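The Shirt Problem

Inside Panance, the planner that has to learn chores before anyone lets it near a closet

7/9/21

The build broke at lunch again. Second time this week. On the big monitor at Lavine the planner had a shirt, a hanger and a rail, and it had decided, with very high confidence, to hang up the hanger first and the shirt after. Try that at home.

Panance is the name of the thing. Task planner, plus a perception stack underneath, plus a labeling tool everybody complains about. No arm in this office, no wheels. Just software, and a lot of coffee. The diet is video shot at head height, somebody's two hands doing house work, and out the other end should come a plan a robot could follow. Should.

Cloth is the enemy. A mug is a mug from any side. A shirt has no shape worth storing, it has a thousand of them, and the old pose estimator (bought in from Hirance, since ripped out) wanted one. So the team quit asking where the shirt is. They ask where the neckline is. The shoulders. Which hand has what.

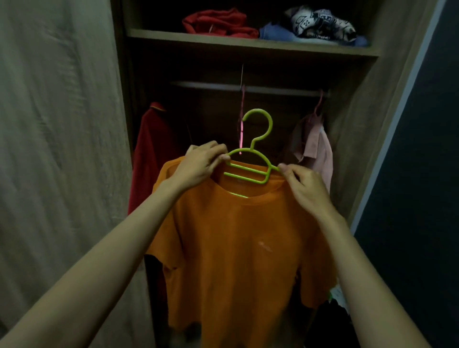 Contact labels came next. Grip, pinch, release, press. There are 1474 clips in the current set and each one gets tagged by hand, frame by frame where it matters, which is mostly the half second before a finger closes. Slow going. The tool crashes if you scrub backwards too fast, and teh fix has been "nearly merged" since spring.

Then the small stuff. Desk work, paper, tubes, lids. White on white on pale wood grain, and the segmenter hates all of it. It would merge a disc with the tube beside it, then plan a single grasp for both. The new version splits on rims and shadows and gets it right 70 percent of the time on the desk clips. Up from embarassing.

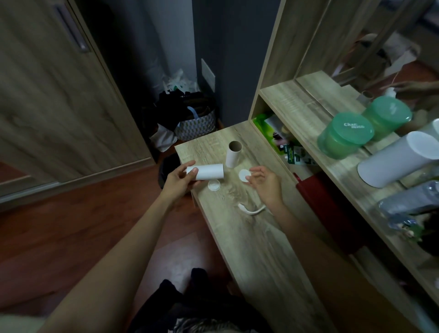
Two hands, white tubes and discs on a desk. Small pale parts are hard for the segmenter to pull apart.

Control is a seperate fight. Zawadzka, the simulator, named after a street one of the founders lived on, is good at rigid things and so-so at fabric. It runs cloth 3 times slower than real time on a good day. So nobody tunes pressure in there anymore. They learn it off the clips, one hand holding tension, other hand working, and the planner has to treat those as one action with two halves. Took a rewrite. The old scheduler only ever moved one arm at a time.
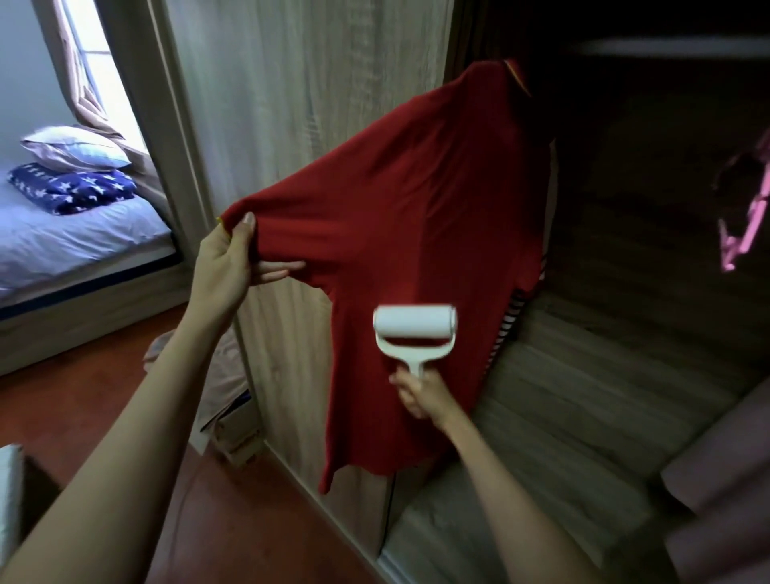

One hand stretches the sleeve, the other works the lint roller. Panance plans the pair as a single action.

By four the build was green. Shirt on hanger, hanger on rail, in that order. Somebody clapped. Then the next test loaded, trousers, and the planner asked for a third hand.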